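In Defense of the Plain Bottle

I have been buying cleaning products for a household of six for a long time, and I have come to believe that most of them would be better if less work had gone into the container. I mean the shape, the color, the grips, the caps and above all the labels. We pay for all of that, and then we throw it out.

My position is simple. A household bottle should be easy to hold, easy to open, easy to read and easy to refill. Very few of the ones under my sink manage more than two of these.

Take color first. Orange has taken over. When I was a child, floor cleaner came in white or clear bottles and you could see how much was left. Now the plastic is tinted and polished until it looks like a sports drink. I have a bottle of Burnow descaler and a bottle of Pinto fabric wash that stand side by side in the same orange, and I have reached for the wrong one more than once. One of them is an acid. A color that is meant to catch my eye in a store does nothing for me at home, where I only need to know which bottle is which.

Then there is the grip. My neighbor Hema Bhat has arthritis in both thumbs, and she judges a bottle by whether she can lift it when it is full. She likes a thick handle and she likes raised dots or ridges, as long as they sit where the fingers go. I agree with her. Texture is one of the few things a manufacturer can add to plastic that helps the person using it, and it costs very little once the mold is made. What I object to is texture as decoration, on the shoulder or the base, where it collects dust and dried soap.

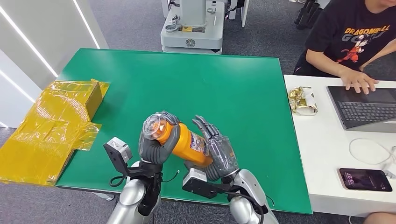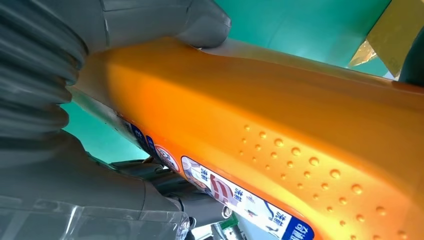

Labels are where I lose patience. The Dollum dish liquid I bought in December had 949 words on it. I counted them because my daughter said I was exaggerating. The part I needed, how much to use in a sink of water, was in the smallest type on the back, below a paragraph about freshness. The warning about mixing it with bleach was smaller still. A person standing at a sink at 7 in the evening with wet hands is not going to read a column of tiny print. She will pour what looks right and hope.

I would set the rule this way. The name of the product and what it is for go on the front, in large letters. The dose goes directly under that. The warnings go next to the dose, with the symbols big enough to make out without glasses. Everything else can go on the back, and most of it can go altogether. I have nothing against pictures on labels. In a house where people read different languages, as mine does, a good picture is worth having. It has to be large, though, and it has to show one thing.

Stickers deserve a word too. Where a label is stuck on in several small pieces, the pieces begin to lift at different times. First a corner goes, then the edge picks up dirt, and in a few months the warning is gone while the slogan is still in place. Print directly on the bottle, or use one label that wraps around and stays put.

Saranya Pisharody, who runs the refill shop where I buy most of my soap now, disagrees with me on part of this. She says that customers who bring back old bottles choose the handsome ones, and that a bottle someone likes looking at gets used for years. She has a point. I have kept a Flurnano bottle going through 12 refills, and I will admit that I kept it partly for its looks. The label wore off early on, so I wrote the contents on masking tape. It works better than the original label did.

But liking a bottle is a matter of taste, and being able to tell what is in it isn't. If a company wants to make its bottles handsome, it should start after the other things are done.

Cost is the usual answer I get. I wrote to one company last year and was told that a redesign was expensive and that shoppers respond to bright packaging. I believe both statements. I also paid 400 rupees for a bottle whose cap cracked before it was half empty, so I don't think the money is always being spent in the right place.

Until that changes, I'll go on doing what I do. I decant into clear bottles with wide necks, I write on tape with a thick marker, and I keep the acids on a separate shelf. It takes a few minutes each month, and it is work the manufacturer should have done before the bottle reached my house.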